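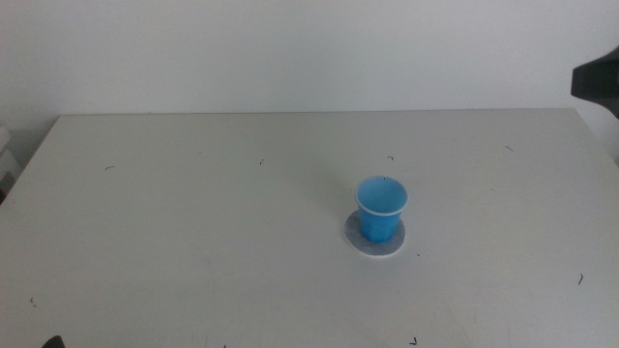
Blue plastic cup on its round gray coaster, white table.

Home & Workshop Automation > Arms > Table Clearing
3 min read
Last updated April 2018

Vultusine Two-Arm Table Kit

Two arms, two grippers, wrist camera, one controller. Bench mount only. Ships from the Dolamwood warehouse, allow 8 working days.

What it does today: picks up light cups, moves them, puts them down. Coasters, small boxes, folded cloths. Clear table, decent light, not much clutter.

What it doesnt do: dishes. Laundry. Anything with liquid in it. Crumbs and bits of thread, no, you still need a rag. We get asked every week if it can run a kitchen and the answer is still no.

Can machines do chores yet? Some. Slowly. Our bench tech Catriona Skinner clears a table in the time it takes the kit to plan its first grasp. Where it earns its keep is the same dull move over and over, on a shop floor or a test bench. Euan Guthrie at Allum runs his on a packing table and likes it fine. He would not put it in his house.

Grip notes. Thin plastic is harder than it looks. Squeeze too much and the wall folds, too little and it slides. Start at the lowest force setting and work up. One finger inside the rim, one outside, is the grasp we suggest for open cups. 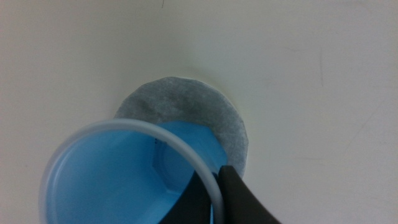
Rim grasp from the wrist camera. Fingers either side of the cup wall.

Specs
Payload: up to 200 g per arm
Reach: 71 cm
Finger pads: black, replaceable, sold in packs of 8
Power: wall outlet, cord included
Software: Tosh, one seat, updates thru October

Paper and felt coasters: tell the software they're there. Otherwise it may treat coaster and cup as one thing and go in too low. Setting is under Surfaces. Flat items lying on a bare table are still a weak spot, expect misses.

Not for use around small kids or pets. Keep hands out of reach of both arms when the light is on.

Returns: 30 days, original box, all the pads pls. Questions on mounting go to Rhona Hepburn in support, bulk orders to Mark Anthony Salazar. Spare cables are on there own page.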